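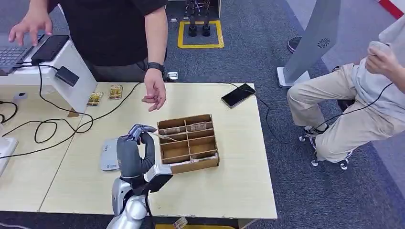 Call for Participants: Working Group on Safe Practice in Shared Robot Workspaces

The Barnimmont Institute for Applied Robotics invites applications from persons wishing to serve on a working group that will draft a code of good practice for laboratories in which robotic arms and hands are operated close to people. Applications are open from July 2019.

Background

Many small and mid-sized laboratories now run teleoperated robotic arms at ordinary tables, with the operator, a second team member at a laptop, and the robot all within a few feet of one another. General rules on industrial machinery were written with fenced cells in mind and give limited help to such teams. The Institute has therefore agreed to prepare a short code that can be adopted by any laboratory, whatever the make of its equipment. The work is carried out under the Orkum program and is chaired by Hongjun Xu.

Scope of the code

The working group will be asked to agree on text covering the following subjects:

Floor markings, including where tape should be laid and who may step inside a marked area while a robot is powered.
Cable routing on and under work tables.
Personal items, such as phones and food, on a table within reach of an arm.
Handover of control between the person holding the controller and the person at the computer.
Spoken commands used before an arm is moved or a hand is closed.
Stopping procedures, and who on the team may call a stop.
Record keeping for sessions, near misses and changes to equipment.

Legged robots are covered only as regards storage and standby. Vehicles and flying machines are outside the scope.

Who may apply

The Institute seeks 6 members. Applications are welcome from operators, technicians, safety officers, laboratory managers and graduate students. At least 200 hours of work in the same room as a powered robotic arm is required, and these hours should be confirmed in writing by a supervisor. A degree in engineering is not required. Applicants should be able to read and comment on draft rules in English. Employees of Prandex may apply but will not vote on sections dealing with controllers.

What participation involves

Members will attend a monthly meeting at the Yao Building and will review drafts between meetings. Each member will also observe one working session at a laboratory other than his or her own and submit a written report of no more than 1000 words. Reports must not identify individual staff. The final draft is due in December.

Members receive a fixed payment of $3000 on completion of the term. Travel to observation visits is reimbursed separately on presentation of receipts.

How to apply

Please send a current résumé, the supervisor's confirmation of hours, and a letter of one page stating which of the subjects listed above you would most wish to work on. Applications should be addressed to Lihua Feng, Office of Standards and Practice, Barnimmont Institute for Applied Robotics. Incomplete applications will be returned once for correction.

Questions on the scope of the code may be directed to Zeyu Tian. Questions on payment and travel should be sent to the Office of Standards and Practice. Members will be required to sign a confidentiality statement before their first observation visit.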